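Notebook, dye bench
December, entry continued from previous page
Start 7:40 a.m.

Subject: madder on wool, effect of chalk in the bath. Repeat of the November set, which was spoiled by uneven mordanting.

Yarn is the Fullari two-ply, undyed, same lot as before. Wound off skeins of 20 g each and tied them loosely in figure eights with cotton. Scoured with neutral soap, held at 60 C, left in the pot until it came down to room temperature. Rinse water ran clear on the second change.

Mordant: alum at 15 percent weight of fiber, cream of tartar at 6 percent. Both dissolved separately in hot water before going into the pot. Last time the alum went in dry and I think that accounts for the pale patches near the ties. Brought up to 85 C over an hour, held one hour, cooled overnight. Skeins wrung and kept damp in a covered tub.

Madder is the ground root from Kaushik, bag 309. It is coarser than the previous bag. Sieved it and put the retained pieces back through the mill. Weighed out at 100 percent weight of fiber. Soaked overnight in distilled water for the A skeins and in distilled water plus chalk for the B skeins. The B soak was visibly redder by morning, the A soak more orange-brown.
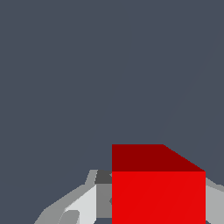 Bath temperature is the part that needs watching. Above 70 C the browns start to come out of the root and they do not leave again. Raised both pots from cold at a rate that put them at 60 C after 90 minutes, then held. The left hot plate overshoots by several degrees when the dial is moved in large steps. Moved it in small ones. Highest reading logged was 66 C, left pot, for less than five minutes.

pH at start of hold: A 5.8, B 7.1. At end of hold: A 5.7, B 6.9. Strips only, the meter is out for a new electrode. Sernuvier quoted two weeks on the part.

Skeins left in the baths to cool, then hung without rinsing until dry. Rinsed the following day. Less color lost this way than with an immediate rinse, at least by eye. Should be checked properly with a split skein.

Results, dry, north window:
A1, A2: orange-red, even, slightly dull. Close match to each other.
B1: clear red, no brown cast. Best of the set.
B2: as B1 but lighter at one tie. Tie was too tight. Not a bath problem.

Nazanin Nouri looked at the four together without the labels and sorted them into the same two groups. She put B1 nearer to the target swatch than anything from the fall. She also thinks the A skeins would take an iron afterbath well and should be kept for that, so they have not been overdyed. 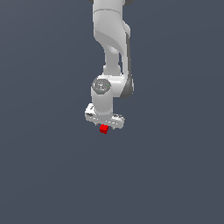

White arm with small red cube beneath the gripper, simulated view.

Exhaust bath: combined the remaining B liquor and ran one more skein at the same temperature and time. Gave a soft coral. Usable. A exhaust was discarded.

Wash test on cut lengths from each skein, braided with undyed wool and white cotton. Neutral soap, 40 C, 30 minutes. No staining on the cotton from either group. Faint pink on the wool next to B1. Light test strips are under card in the window with half of each covered. First check in 2 weeks.

Costs and amounts are entered in the Sketwood sheet under the wool tab. The chalk amount there is wrong (entered as percent, should be grams per liter). Corrected it, but the older rows still need going through.

To do:
Repeat B with tap water in place of distilled, no added chalk.
Retie all skeins with longer loops.
Split-skein rinse comparison.
Label the rest of bag 309 and keep it apart from the old root.
Order alum, half a jar left.

Pots washed and hot plates off 5:15 p.m.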